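The Long Wait for a Machine That Folds

Marilou Abella has been folding other people's laundry for most of her working life. She runs the finishing room at Renmont, a commercial laundry that handles sheets, scrubs and uniforms for small clients, and she has heard the same promise from salespeople many times. The robot that folds is coming. It will be ready soon.

"I tell them to bring it in and put it next to me," she says. "I'm still waiting."

Washing was handed over to machines long ago, and so was most of the drying. Large laundries also have ironers that press and fold flat sheets, as long as a person feeds in the corners. What is left is everything that comes out of the dryer in a heap. A shirt, a child's pajama top or a fitted sheet can land in any shape at all, and a machine has to work out which part it is looking at before it can do anything useful.

Then it has to get hold of it.
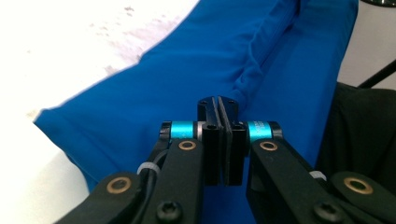 Blue fabric held between the fingertips of a hand-held gripper.

People pick up cloth without thinking. We slide a fingertip under an edge, feel whether we have one layer or two, and let go if it is wrong. A gripper with two hard fingers has a much cruder choice. If it closes too high it gets nothing. If it pushes too low it grabs both layers, and the fold it was trying to open stays shut.

One way to teach the job is to have a person do it with the robot's own kind of fingers. The person holds the gripper by hand, works through the chore, and a camera on the tool records what the fingers saw and how they moved. Welonier, a small company that trains software for service robots, uses this method for towels and simple garments. Its current set for one kind of cloth has 225 recorded folds. The engineers kept 214 of them and threw out the rest as too messy to learn from.

That sounds like a small number, and it is. The company says it would like 400 before it trusts the results on a cloth of a different size. Change the fabric from cotton to something slick, and much of the work has to be done again. 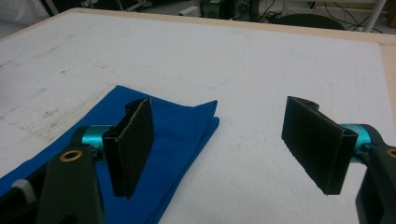
Letting go turns out to be as hard as grabbing. A person who lays down a corner gives it a small push or a pat so it stays put. A robot that opens its fingers too early drops the corner short of the line. If it opens late, or if the cloth clings to a finger pad, the whole fold gets dragged along when the arm moves off. Much of the training time at Welonier goes into those last few inches.

Speed is the other problem. Abella can fold a plain T-shirt in 3 seconds, and she does not look down while she does it. Makowska, an equipment dealer that supplies laundries like hers, tried a single-arm folding cell in its showroom in February. It took almost two minutes for a hand towel – and a staff member had to lay the towel flat first. The dealer decided not to stock it.

None of this means the work has stalled. Five years ago a cell like that would have needed a towel of one size and one color, placed on a marked spot. The newer systems can cope with a cloth that lands crooked, and some will try again after a missed grab. Brenar, which makes carts and sorting tables for laundries, has begun leaving space on its larger tables for an arm to be bolted on later. Few customers have asked for one so far.

For homes, the wait looks longer. A laundry can give a robot the same blue uniform all day. A family gives it socks, a bathrobe, a sweater with one sleeve inside out, and a basket on the floor in a different place each time. It also has to cost less than a used car and fit beside the dryer.

Abella thinks the first useful machine in her room will do something duller than folding. She would like one that pulls a single piece out of the pile and hands it to her by the corner, right side out. Her crew spends a good part of each shift on that alone.

"Give me the corner," she says. "I can do the rest."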